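Parts tray, second revision

The old tray was a baking sheet with a towel on it. Memory slid under the towel, screws went over the edge, and the drive ended up flat on the bench next to a mug. The printed plate took 32 hours on the Kemppainen, plus one failed start when a corner lifted. Files are in the Luneria folder under 3569.

Layout is by part. The hard drive stands upright at the back in its blue carrier. Memory lies flat in two low slotted blocks. I left spare pads and troughs for parts I haven't measured yet -- the power supply will never fit and stays in the case.

The plate sits left of the case, and the case goes on its side with the panel off. I strip a dual-socket board in the same order every time: drive, graphics card, memory, then coolers. Installation is the reverse. 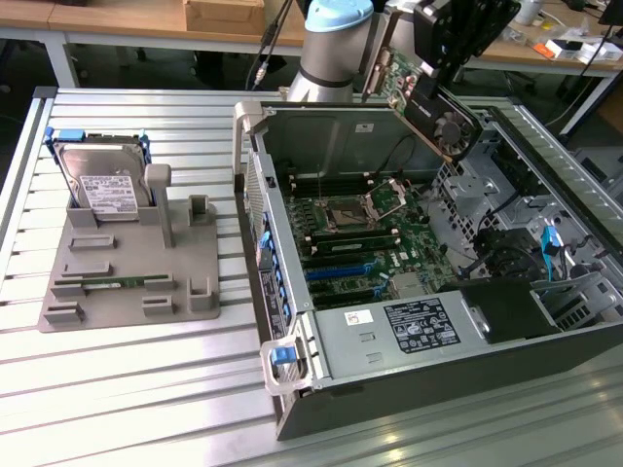
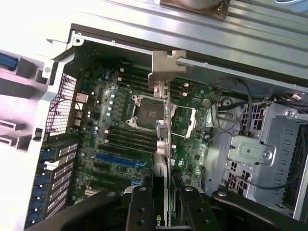

Drive and memory in the plate, first picture; graphics card and the two open sockets, second.

Keep the card square to the slot and hold the bracket end level with the other. If it binds, back it out and look at the bracket tab before pushing again. I keep the socket covers in a Nera tin until the coolers go on.

Still to do for revision three: deepen the memory slots by a millimeter and add a lip at the front. Screw cups can wait until October.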